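The Small Clothes, Folded Again

When my son began to dress himself, I stopped folding. What was the use? He pulled one shirt and the whole pile came down. Then I visited Rakiya Okonkwo, who repairs and resells children's clothes under the name Esik, and I saw how she treats even the smallest trousers.

She lays them on a white table, puts one leg on the other and smooths the denim with her palm, from the waist to the hem.

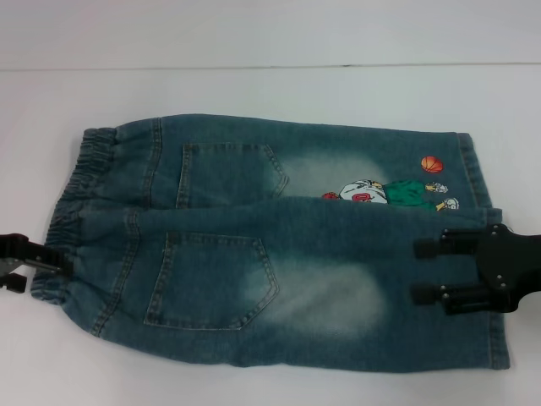

Children's jeans with an elastic waist and a basketball print, folded lengthwise.

"Jeans are easy," she told me. "They want to stay where you put them." Elastic is more difficult. It pulls the cloth together, so she never presses it flat — she begins at the pocket and lets the waist be as it is.
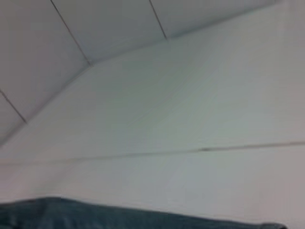
After this first fold she makes 2 more, and the jeans can stand upright in a drawer. The child sees every pair and takes only one. At home I tried it with 6 pairs in the evening. My son chose his own in the morning, and the others were still standing when I came back from work.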